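Home | Projects | Data | Notes | Contact

# Tetbridge Bench Set

README, last touched in February

Hi, and thanks for downloading this. I put the Tetbridge Bench Set together while I was working at Draltanow, a small returns and repacking business where people open boxes all day, look at what's inside and put it somewhere sensible. We were getting an arm for one of the benches, and I got the job of building practice tasks for it in simulation before it came anywhere near the floor. I'd been a packer there myself for a good while, so a lot of what follows is as much about the benches as about the files. Skip down to "What you get" if you only want the files!

## Why these tasks

When I started, the plan on paper was to automate "sorting." Anybody who has stood at a returns bench knows that sorting is maybe five different jobs wearing one name. You clear a space. You move the fragile thing out of the way. You pick up the awkward little thing that slid to the edge, then you decide if it goes in a dish, a bag or the bin. The deciding is the part people are good at and mostly like. The picking up and setting down, hour after hour, is what gets your wrists.

So I asked people on both shifts what they'd hand over first. Small loose homeware and jewelry won by a mile (bracelets, hoops, napkin rings, little statues, footed bowls, all that gift shop stuff that comes back in January). Nobody wanted to give up checking for damage, and a couple of folks got pretty heated when I suggested it. I wrote the tasks around that list.

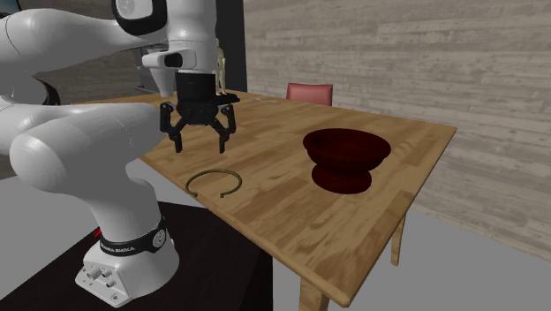
The scenes are plain on purpose. I tried a busier version first, with packing paper and tape rolls all over the place, and I spent more time arguing with the physics of the paper than learning anything about reaching. If you want clutter, add your own - the object lists are simple text files and it takes a few minutes.

## What you get

- 174 episodes, each one a single attempt at a single task
- 22 task variants, with the object positions changed between them
- 2688 rendered stills, pulled from the episodes at uneven intervals
- a text instruction per episode, written by me or by somebody on the packing floor
- a success flag, plus a free-text note when the flag felt unfair

The arm is a Franka arm with a parallel gripper, on a fixed base beside a wood-topped table. Everything is simulated. There are no recordings of real people or real workdays in here, and I'd like to keep it that way (more on that below).

The instructions are in the words people at Draltanow really use, so you'll find "pop it in the bowl" right next to "place ring in bowl." I left the spelling alone. If your parser hates that, there's a cleaned-up column called `instruction_tidy`, but I think the messy one is the more useful of the two.

## Layout

 bench_set/
 episodes/
 stills/
 objects/
 instructions.csv
 notes.txt
 LICENSE

`notes.txt` is long and rambling. It's where I wrote down things like which grasps looked fine in the viewer and then failed the check, and why I gave up on stacking. Worth a skim if something seems odd.

## What changed at the bench

People ask me about this more than they ask about the data, so I may as well put it here.

The arm did go in, at one bench, on a Monday. For the first few weeks it made everybody slower. Whoever worked next to it had to learn where to leave things, and we had never had a "where to leave things" before; you just left them. One packer told me it was like sharing a kitchen with somebody very polite who can't see the counter. We ended up repainting the bench markings twice.

After that it settled down. The person at that bench now does more inspecting and less lifting, and they rotate through it in two-hour turns. Some people ask for extra turns. Others swap out whenever they can, and I get it, because the pace isn't yours anymore and the small talk across the bench is harder. Nobody's hours were cut while I was there, but the two temp spots that usually open up over the holidays didn't get filled, and I don't think a data card should leave that out.

One thing I'd do differently: bring the packers in before the first scene gets built. I asked for their list early on but showed them the simulation way too late, and the first thing I heard was that my table was set up for somebody who'd never had to reach across one. Fair!

## Known problems

- Thin flat objects are under-represented in successful episodes. They're hard to pick up off a tabletop and I didn't cheat by propping them up.
- Lighting is even in every episode. Our real bench has a window and gets nasty glare at 4 p.m.
- Episode files over 200 MB were split in two. The loader joins them again, but if you write your own loader, check for the `_b` suffix.
- The success check for bowls only looks at whether the object ends up inside the rim. Dropping it in from way too high still counts as a pass, which would get you a look on the packing floor.

## Please don't

Please don't use this to work out how fast a human should pack. There's no human timing in here, and the arm's speed was set by me, by feel, so that I could follow what it was doing. A visitor from Grurkoris once asked if we could turn the episode lengths into a target rate. We said no, and the license says no too.

Research, teaching and tinkering are all fine. If you use it at a workplace, show it to the people who work there. If you find a broken episode, send me the episode number and whatever the loader printed.

Related items

- Toft object pack (extra bowls and dishes)
- Tetbridge loader, release notes
- Bench markings: templates for printing
- Notes from the packing floor, part two

Contact | Copyright Tetbridge project | Back to top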